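Chapter 7
Grasping in a Simulated Kitchen

The Gronow project runs through the rest of this book. Teams of two program one arm to pick up household objects and place them at a marked position on a marble counter. All work in this chapter is done in the Wisent simulator.
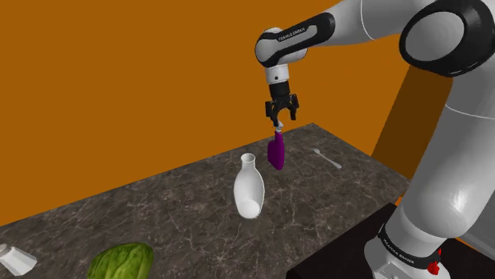
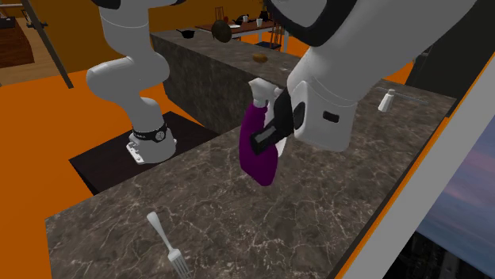 Figures 7.1 and 7.2. The arm holding a purple object over the counter.

Section 7.1 defines the grasp pose and the approach vector. Section 7.2 covers finger width and closing force. Load the scene file before starting Exercise 1, and keep the log from each run; it is needed again in Chapter 9.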